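The case against the bathroom upgrade

By Lucienne Baudry

Every renovation show I have watched ends in the bathroom. The couple walks in, somebody cries, and a presenter strokes the benchtop. Then the credits roll before anyone has to find a place for the hair dryer.

I have been suspicious of the new bathroom for years, and a winter of visiting display homes in Zuletville has not helped. The sales pitch is that a bathroom pays for itself. Ask how, and you get a shrug and a brochure. Ekanayake, the builder with the biggest display village out there, lists an "ensuite uplift package" with six tile colours and no figure for what it adds to a sale price. When I asked for one, I was told it varied by suburb. I asked about this suburb. It varied by street.

Mitali Mollah has been valuing houses in Plumavville long enough to be bored by the question. "Buyers notice a bad bathroom," she told me. "They don't pay much extra for a very good one. Clean, dry, a fan that works, and they've moved on to the kitchen."

Dry is the word the brochures skip. Habibur Miah, a plumber who gets called in after the tilers have gone, reckons most of the expensive bathrooms he opens up have cheap waterproofing under them. He showed me photos on his phone from a job where the owners had paid for imported stone and the membrane stopped two centimetres short of the drain. I won't describe the smell, but he did, at length.

Then there is storage, where the fashionable answer is to have less of it. Wall-hung basins and floating shelves look wonderful with one bar of soap on them. The old-fashioned cupboard under the sink has been treated as an embarrassment, and I can't see why. 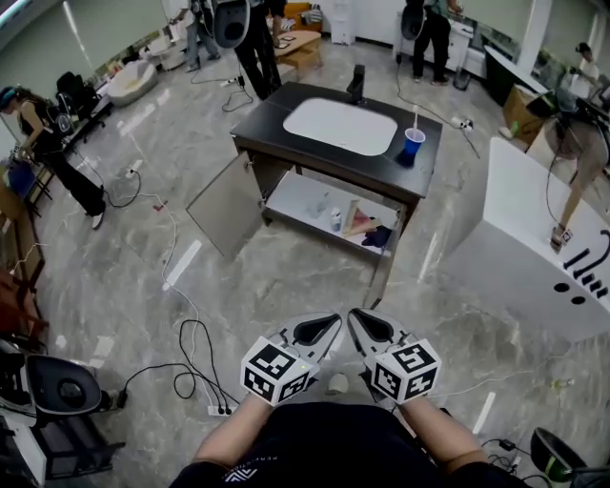
Dark counter, white basin, black tap: the colours of the moment.
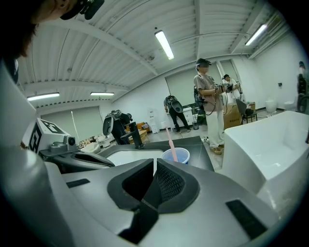 Piyumi Samarakoon tore out her cupboard in March and had another one built within the year. She had gone for a slab of timber on brackets, copied from a hotel. "In a hotel you own a toothbrush and someone else owns the towels," she said. Her bleach spent the whole time in the hallway with the linen.

Black tapware deserves its own paragraph. It is sold as timeless, a claim made in its day for avocado porcelain and gold dolphins. Jovita Huerta, who runs the returns counter at Korkport, the bathroom warehouse off the ring road, says the complaints are nearly all the same: hard water leaves chalky marks, people scrub them with the wrong cleaner, and the finish goes patchy. She has chrome at home. So does the man who sold me on visiting the place.

None of this will stop anyone. My neighbours, who are 61 and planning to sell in two years, have just signed for a freestanding tub neither of them can comfortably climb into. Their agent recommended it. I asked whether the agent was chipping in.

If you must spend the money, Miah's advice is to put it where you can't see it, in the membrane and the pipes and the exhaust fan, and to photograph everything before the tiles go on. Mollah would have you stop at fresh grout and a decent light. My own bathroom has pink tiles, a cupboard that sticks and a tap I can clean with anything. The last tradesman through quoted me for the lot without being asked, and I've still got his card somewhere, probably under the sink.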